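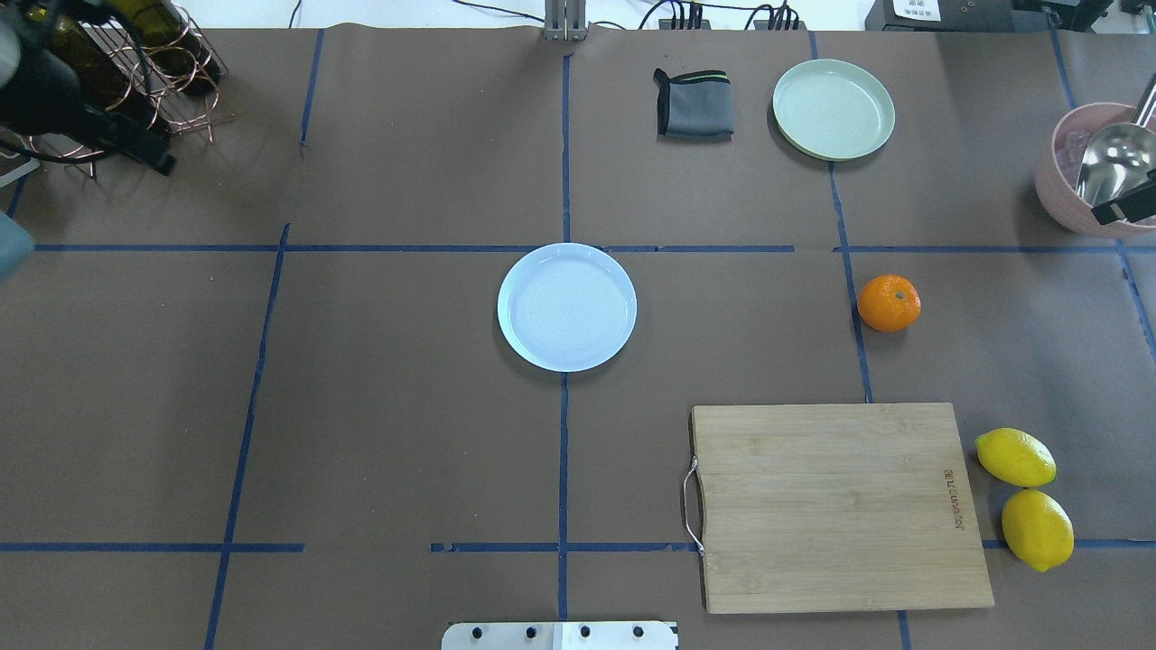
The Apportionment at Nakdale

Notice was given to the parties that the table would be apportioned in the dining room at Nakdale on September 28, 2022, beginning at nine in the morning. The Office of Household Apportionment was represented by Dalia Shehata, Senior Officer. The parties were the Elder Brother and the Younger Brother, who are so styled throughout the file at their own request.

The late owner's will had disposed of the house, the paddock and an account holding $2,000. It left the contents of the kitchen "to be settled at the table by both boys, like adults." The Office has long held that a direction of this type is binding. The lines were accordingly laid in blue tape, and the parties were reminded that a line, once laid, could be moved only by consent in writing.

The light blue plate was placed at the centre by the Officer and declared common property until noon. The mint-green plate was claimed by the Elder Brother, who stated that he had eaten his toast from it every school day. The Younger Brother stated that he had washed it every school day. Both statements were entered.

The folded grey cloth with the green stripe was not contested. The cutting board was contested for forty minutes. The Elder Brother relied on a receipt from a shop in Dronda, which the Officer examined and found to be for a colander. The Younger Brother relied on memory. The board was awarded to the Younger Brother, together with the two lemons lying beside it, under the rule that fruit follows the nearest wood.

The orange lay on its own. Neither party had claimed it in his written submission, and the Officer asked whether it was to be treated as abandoned. The Younger Brother said that their mother always put one out for whoever came late. The Elder Brother said that he had been the one who came late. There was a short adjournment.

On resumption, the wine rack was valued at $146 without the bottles. The parties agreed that the bottles should not be valued until they had been tasted, and the Officer recorded this as a deferral.

The matter of the pink bowl was then called. It had been listed twice in the inventory, once under each brother's name, in the same handwriting. That handwriting was their mother's. The Officer had served 400 households in the Rarnmont district and had met with errors of every sort, but she did not believe this to be one. She directed that the ladle be left in it, that the clear cubes be heaped in the bowl, and that the bowl be put down wherever the parties could both reach it.

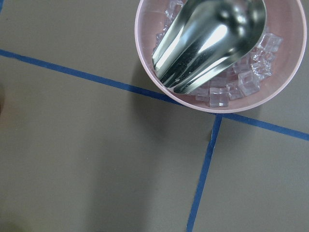
Finding as to the Bowl

The Officer found that the bowl stood upon the line. She invited submissions as to which side held the greater part of it. The Elder Brother bent down to look along the tape and remained there for a while. The Younger Brother went around the table and bent down beside him.

It was submitted by the Elder Brother that the cubes had come out each November, when the heat began, and that he had once been told they were diamonds from the Qudah mine. It was submitted by the Younger Brother that he had been told this by the Elder Brother, and had believed it until he was eleven. The Officer asked whether the value of the cubes was in dispute. The Elder Brother replied that he would not part with his half for less than $1,000. The Younger Brother replied that the price was fair.

No order was made. The bowl was entered in the register as standing on the line, with the consent of both parties in writing, and the file was marked for review in one year.

The light blue plate had ceased to be common property at noon, but the hour had passed without remark and the Officer did not raise it. She was asked whether she would stay for lunch. The regulations permit an officer to accept a piece of fruit. The orange was divided in three.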